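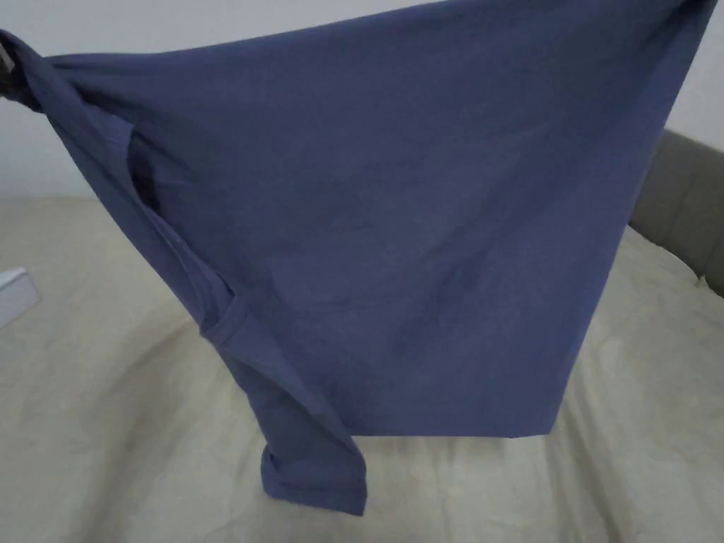

Search this forum
Print this thread | E-mail this thread

Folding cotton tees on a bed, creases across the chest

lescombe16
Mine come out of the drawer with diagonal lines across the middle. Jersey knit, short sleeves. I hold each one up by two points, let it hang, then lay it on the bed and fold.

Okex
The diagonals are tension lines. You're pulling the fabric too hard between your hands. Slacken it before you set it down.

hem_first
Disagree. Knit recovers in seconds. Creases that last come from the drawer — too many shirts, too much weight. I keep stacks to 7.

Okex
It recovers if it's fully dry. Damp jersey doesn't.

mosquera_7
Also check where you grip. If the corner bunches up, the twist runs down the side and the sleeve folds in crooked. Pinch flat, at the seam.

lescombe16
Tried slack and flat with 2 shirts. One is better, the other is the same. Stack is up to 16 high.

hem_first
There's your problem.

Reply 3935 | Back to Laundry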